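# Ferton hand, bench notes, June

Picking up from where Halfdan left the log. Glove stays on for now, see below. 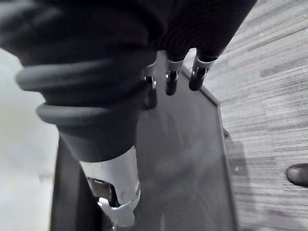 Why did we drop the current limit on the fingers? The old setting let the finger motors keep pushing after contact, and the drivers tripped before the grasp finished. Lower limit means a softer close, but it gets to the end of the routine.

Started 4 pm, everyone else gone to the Dwivedi talk.

- Thumb first, then fingers. Other order jams the thumb against the palm stop. Put this in the readme!!
- Ran the close routine 43 times on the foam block, 32 good. Most of the bad ones were slips at the end of the lift.
- Limit set to 23 in the config (raw units, NOT percent. Ehab got caught by this too).
- Black fingertips OK on foam, poor on anything smooth. Maybe a dab of silicone? ask Halfdan, he did it on last years hand.

Knit cover: keeps fluff and fingers out of the works but bunches when the wrist bends. Folded it back, better. Want it cut so the silver joints stay clear, hinge pins need to be reachable without stripping the whole thing off. Thumb cover should end above the housing, same reason.

Flat panel pickup is still the hard one. Competition sheet says the panel starts flat on the floor, no shims. Plan is come in over one edge, three fingers down on top, thumb hooks the rim. Approach height matters more than I thought, 15 mm too high and the thumb closes on air. Too low and teh fingers stub.

Calibration script hangs if the Hollero board is plugged in before the arm is powered. Power arm, wait for the beep, then USB. Lost most of an hour to that.

To do
- [ ] new cable tie at the wrist, old one is chewed
- [ ] Ehab: log motor current per finger, not the total
- [ ] Halfdan: order spare pins from Vullau, get the short ones
- [ ] repeat the foam runs with the new limit and the cover off, same block
- [ ] push config. I forgot agian

Batteries on charge, left shelf.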